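Calimlim team reports tabletop handling results

Researchers in the Calimlim program, led by Dr. Remedios Mercado, have trained a two-armed robot to set out household items using 200 demonstrations per task. The policy is then refined on 3000 simulated trials.

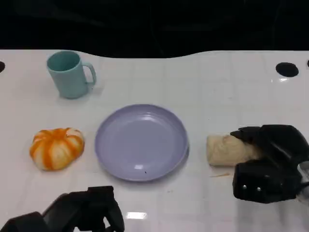
How is a trial scored? An attempt counts only if the item comes to rest on its target within 80 seconds.

Jennylyn Tolentino will present the method – and its labour costs – at the Brarkimby centre in June.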